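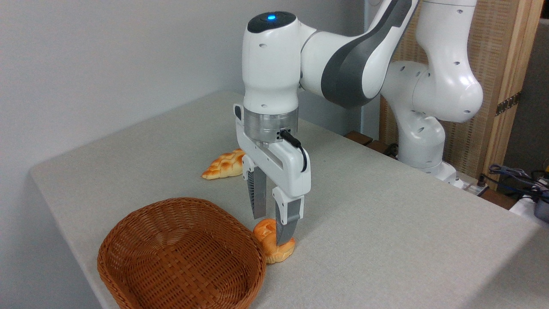
Bread and woven basket on the gray tabletop, bench 2.

Ticket 301: bread basket, crumbs and sliding
Opened by: Oi-ling Fang
Site: Tombridge, second floor
Status: waiting on parts

Problem: Crumbs come through the weave of the basket and end up on the tabletop. The basket also slides when a roll is put in from the side. Same complaint in August.

9:30 Emptied the basket and shook it out over the bin. Wiped the table with a damp cloth and dried it.
10:15 Lined the basket with one paper napkin. Crumbs stay in, but the napkin bunches up under the braided roll.
11:00 Swapped the napkin for a cotton cloth, folded once. Lies flat. Basket still slides.
1:20 Cut a piece of shelf liner to fit under the basket. No sliding with two rolls in it. Slides a little when empty.

Fadi Chamoun: Please keep the cloth. Napkins are down to the last pack of 50 anyway.

Oi-ling Fang: OK. Need a bigger piece of liner, this one was a leftover. Asked Mok for a roll. Leaving open until it comes.

Recent tickets
Bread box lid will not close
Flour on the floor by the sink
Tray labels peeling off

Contact the Tombridge desk | © Tombridge | Back to top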